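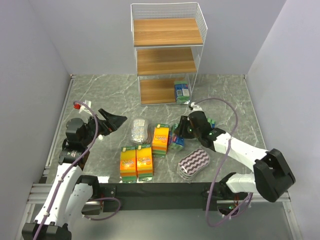
Waldemar Kaczorowski writes that he has had the small rack for one week and the sponges already fall over each other, and he would like to know if he should start from the bottom board or from the top one.

From the bottom, please. We receive this kind of letter often, and for this reason we begin the page with it. Below are the other questions that come to the Kulcombe shop about the Zester rack and about keeping sponges, cloths and other small cleaning things on it. The answers were last changed on 07/04/2019.

What is the Zester?

It is a small rack of white metal wire with three boards. The sides are made of wire mesh, and the top is open like a basket. It stands on a table, on a counter or inside a deep cupboard. You do not need to fix it to the wall.

How do I start filling it?

Take one pack and stand it upright at the right end of the bottom board, close against the wire. This first pack is the important one. The second pack leans on the first, the third on the second, and the row does not need anything more. If you start in the middle of the board, the packs have nothing to lean on and you will be correcting them every day.

Left-handed people may prefer to start at the left end. It makes no difference for the rack.

Which things go on which board?

Everybody has their own system, and we do not want to say that ours is the only good one. In our shop we keep one kind of thing on one board. The sponges in blue packages go on the bottom, the multicolored ones in the middle, and the soft pads on the top.

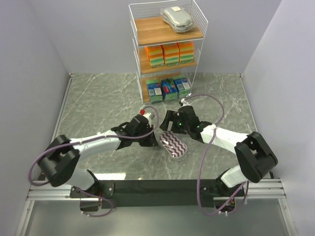 With this order you can see what is missing without taking anything down. Only please do not mix two kinds in one row if the packages have different thickness. The thin ones slide behind the thick ones and you find them in August, when you have already bought new ones.

Should the printed side of the package be in front?

We turn the printed side to the front when the package has one. With layered sponges of many colors we put the stripes to the front, and then the label is less necessary. My colleague does the opposite at home and she is also satisfied.

Must I fill the whole board?

No. Leave some free place at the left end. You will need it when you come home with one more pack than you planned, and also your hand needs somewhere to go. I have seen racks that were filled so tightly that to take one sponge you had to take out four.

Can I put soft, round packs on the rack?

Yes, but on the top board, lying down. A bundle in thin plastic does not want to stand, and if you push it between two upright packages it opens them like a book. On top it can lie alone on one half of the board.

Should I take the sponges out of the plastic?

Only the one you are using now. The others stay clean in the package. If the package is already open, fold the plastic under the sponges and let their weight hold it.

Can I keep a wet sponge on the rack?

Better not. The boards do not like to stay wet, and a wet sponge on wood leaves a mark which is difficult to remove. Let it dry by the sink, in a dish with holes. If you have no other place, put a small saucer under it and wipe the board in the evening.

How do I clean the boards and the wire?

For the boards, use a cloth that is a little damp and then a dry one. For the wire mesh, a soft old toothbrush is the best tool I know, because the dust sits where one wire crosses another. We do not recommend powder cleaners. One time a year, for example when you change the winter things, take everything down and do the back side too.

My rack moves when I take something from it. What can I do?

First look at whether the table is flat. On a smooth surface, put four small felt pieces under the rack. If it still moves, most probably the heavy things are on the top board. Put them down and try again.

May I keep food on it?

Yes, for example tea, or rice in small boxes. But please do not keep food and cleaning things on the same rack, even on different boards. Buy a second one, or choose which of the two has to live in the cupboard.

How many packs of sponges does a normal household need?

I can tell only for my own house. We are a family of four and three packs of one kind are enough for a long time. When the last pack of the row is standing alone, I write sponges on the shopping list.

Where can I buy the rack, and can I send it back?

You can buy it in our shop, and also at Henotora, next to the bakery. The lady at the Witkowska hardware store can order it for you, but you must ask her, as she does not keep it in the window. If you bought it from us, you have 7 days to bring it back, with the boards unmarked. We do not need the carton.

Can I order one more board?

Yes. Write to us and give the part number, 296. The wire basket for the top has no separate number and unfortunately we cannot sell it alone.

Is there a bigger rack?

Not at this moment. We have sold 1,157 of the small ones and many people ask about a taller one, but we have not found a form which stands safely with four boards. If we have it, we will write it on this page.

My question is not on the list. How can I ask it?

Please use the form in the menu, or leave a note at the counter. We answer in the order in which the letters arrive, also on the ones which are only to say that the sponges now stand straight.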